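Kincaid Robotics Club Handbook
Posted in December by the Clergate build team

4. Recording a Floor Pickup with the Hand-Held Grippers

4.1 Check that both marker cubes are fixed tight to their grippers. A cube that has shifted must be calibrated again before use.

4.2 Start the Cendard logger and wait until both grippers report ready. If one does not, unplug its cable, wait 4 seconds, and plug it back in.

4.3 Place the object flat on the floor, within reach of both hands. Thin, shiny pieces are allowed in the Bover task set.

4.4 Hold one gripper in each hand. Bring the fingers over the object and pause before closing them.

NOTE: Keep the printed faces of the cubes clear of sleeves and fingers. The tracker loses position when a face is covered.

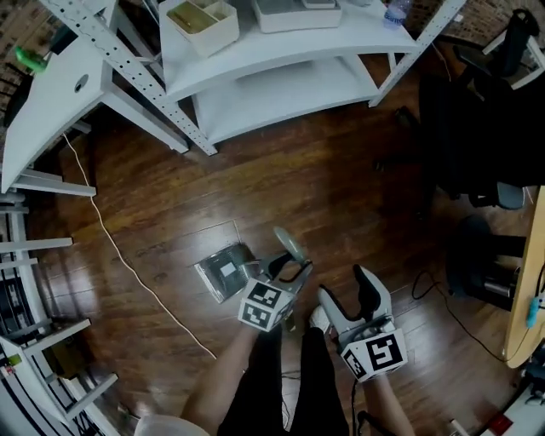
4.5 Close the fingers slowly on one edge, lift, and hold level. Set the object down and open the fingers fully before moving away.

4.6 Stop the recording. Clips longer than 45 seconds are rejected by the upload script and must be done again.

CAUTION: Do not step over the gripper cable during a take. Route it behind the operator and leave slack.

4.7 Repeat until 50 clips are saved. The season target for each club team is 2000 clips across all tasks.

4.8 Enter the task name and operator number in the log sheet, then go to Section 5 for file transfer.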